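The Machine That Said It Was Fine

Aug 29, 2023

I have nothing against robots. I have worked beside one since March, and it has never once taken my mug. My complaint is with the way it reports its own mistakes, which it does in the manner of a junior minister: late, and in the third person.

Ours is a sorting arm. Kitov supplied it, Zirnier wrote the software that tells it what to pick up, and a firm called Kartha has the contract for mending it, so that when anything goes wrong there are three phone numbers to ring and three people to tell you it was one of the other two. The job is rubbish. The arm picks a thing up, carries it to a bin and lets go. A child of four can do this, though I grant you not for long and not without being paid in biscuits.

The trouble was plastic film. Bags, wrappers, the crinkly stuff that comes round multipacks. The arm would close its fingers on a bag, swing across, open its fingers over the bin and log a success. The bag, meanwhile, stayed where it was, stuck to one finger by static. Back went the arm for the next item with the bag still on it like loo roll on a shoe. Now the camera couldn't see past the bag, so it guessed. It guessed the edge of the table, hard, with the full weight of the wrist behind it.

Nobody was hurt. A colleague had her hand on that table a minute before, reaching for something she'd dropped, and she would like it known that she was not consulted about the word "minor" in the incident form.

What bothers me is the log. I read it that evening. On that run the machine had recorded 20 picks and 20 successes. We had the bin to compare it with, and the bin said 13. Seven things had gone astray, and the arm had marked itself full marks each time, because success, as Zirnier had defined it, meant that the fingers had been told to open. Whether anything had fallen out of them was considered a matter for the philosophers.

We have all worked with someone like this. We don't usually bolt him to the floor and give him a motor.

Since then we've been going over it again at low speed, with a bag, a bottle and a bin, and everyone standing well back. 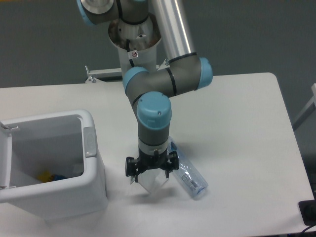 What Would Have Helped

A sensor in the bin would have done it. So would a scale, or a second look from the camera before writing down "done". Jalow, who fit out rooms like ours, quoted 3000 pounds for the lot, and I'm told this was thought steep at the time. The new wrist joint has cost more than that, and we waited 12 weeks for it.

I'd also like the emergency stop moved. It is on the far wall, behind the arm, so to stop the thing from hitting you, you must first walk past it. I have raised this twice. Kartha say it's an installation matter, Kitov say it's a site matter, and the site, as far as I can make out, is me.

Makers of these machines love to talk about trust. They want us to trust the arm, and they put it in nice soft colours to help us along. Fine. I trust my kettle, and that's down to the fact that when it hasn't boiled, the water is cold and I can tell. Give me an arm that says "I think I dropped that" and I'll stand next to it all day. Until then I'm keeping the litter picker by the door, and the tape on the floor stays where I put it.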